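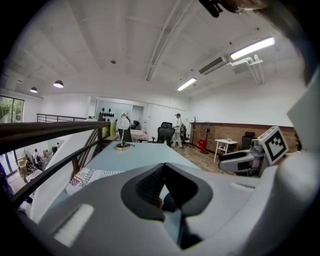
Pirent 数据集说明（README）

本数据集记录的是 Mansilla 公司办公室里的日常整理工作，例如收拾桌面、递送小件、把物品放回原处。采集时使用手持夹爪，由在这里上班的同事自己操作。工作区在楼上的木地板大开间，中间有一张长桌，桌上放着台灯和报纸，靠近砖纹墙裙的一侧另有一张白色小桌。夹爪上方的白色方块印有黑白标记，用于计算位置，请在使用时不要裁掉这部分画面。

一、背景
公司计划把一部分整理工作交给自动设备 Kendero。在这之前，我们希望先弄清楚：哪些动作适合机器做，哪些动作员工愿意自己保留。所以除了视频，我们也收集了参加者的书面意见。

二、内容
片段：2,000 段，每段对应一个任务
任务种类：19 种
意见表：100 份，中文填写，已去掉姓名
单段时长：最长可达 100 秒
目录：clips/ 存放视频，tasks/ 存放任务说明，notes/ 存放意见表

三、对工作的影响
意见表里提到最多的是时间安排。以前下班前要留出时间收桌子，有的人觉得这是负担，也有的人说这段时间正好可以和同事说几句话，不希望取消。行政岗位的同事比较担心职责变化，他们问得很具体：机器放错了东西，由谁负责找回来？这个问题目前还没有最后的规定，暂时由当班的人登记，每周四统一处理。
另外，几位同事写到，使用夹爪比用手慢，开始时手腕容易累。我们后来缩短了每次采集的时间，并且允许随时停止。

四、使用限制
1. 片段中会出现在场人员，只可用于研究，不可用于考勤或者评价个人表现。
2. 意见表不可与视频对应起来，以免推断出填写人。
3. 光线和家具位置在不同片段中不完全相同，训练前请先查看 tasks/ 中的备注。
4. 数据只来自一个工作场所，用到仓库或工厂时效果可能较差。

五、已知问题
少数片段开头有停顿，没有剪去。Ondov 格式的转换脚本还不支持中文文件名，请先改名再运行。

六、联系
维护人：Nabil Zein。如果发现标注错误，请写明片段编号和任务名称，我们会在下一版中改正。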